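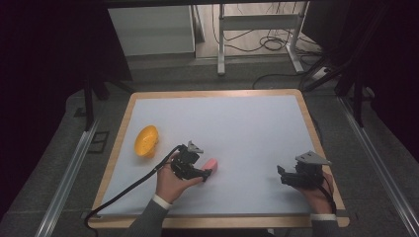 Pirkgate Hall, small room – monthly check, January
Checked by: Miroslava Čierny
Copy to: Viera Skála
Started just after 4, kettle on first

Right, I've kept to the same order as last month so you can lay the two sheets side by side. Comments are mine and some of them wander a bit, sorry Viera!

1. Table top and edging
OK
I ran my palm all the way along the wooden border with a cloth, which is the quickest way I know to find a splinter (the cloth snags before you do). Nothing this time. I do like this table – the pale top shows up every crumb and every pen mark, so people wipe it.

2. Table steady, no wobble
OK
Leaned on all the corners. It rocked a tiny bit in December and Svetozár tightened it up for us. Still tight.

3. Carpet
OK, keep an eye on it
No lifted edges. The grey hides dirt very well, a bit too well if you ask me, so please hoover even when it looks fine. One stiff patch over by the door that I think is old glue. It isn't a trip risk but it isn't pretty either.

4. Cables and anything else at floor level
Action
Cables over the table edge and down to the floor are the thing most likely to catch somebody in here. Keep loops tucked in on the side where people don't walk, and look down before you push a chair back. The same goes for the metal rails and the feet of the stands, which are all at ankle height. I'd like a strip of bright tape by the rails, and I've asked Blažena to bring a roll from the Zakcombe cupboard.

5. Stands and poles
OK
Gave each one a gentle push. They all stayed put. Knobs done up, legs properly spread.

6. White furniture at the back
OK
Nothing stored on top, hooray! Please let's keep it like that, I still remember the paint tin.

7. Yellow bowl
OK
Washed it in hot soapy water and had a good look for cracks, running a fingertip round the rim. No sharp bits. Things do get stuck in the textured part inside, so use the soft brush and don't just rinse it. Dry it upside down, please.

8. Pink block
OK for now
It's had a hard life, that little block, and it's still in one piece. If you see it starting to crumble, put it in the bin and take a new one from the Plastetix box (item 545 on the order sheet, NOT 773, I've made that mistake for all of us already).

9. Hands and sleeves
OK
Cuffs buttoned or pushed up before you start, no dangly bracelets. I'm nagging, I know.

10. Way out and lighting
OK
Door opens fully, the latch is a bit stiff in the cold. One tube was flickering, so I've reported it under job number 921 and Rozália says Hrubý will send somebody with a ladder. Don't climb on the table to have a go yourself – you know who you are.

Still open from last month: the door latch, and the first aid box needs more small plasters.

To do before the next check: tape down (Blažena), plasters (me), chase the light (Rozália).

Finished and locked up by half past 5. Key is back on its hook.
M. Č.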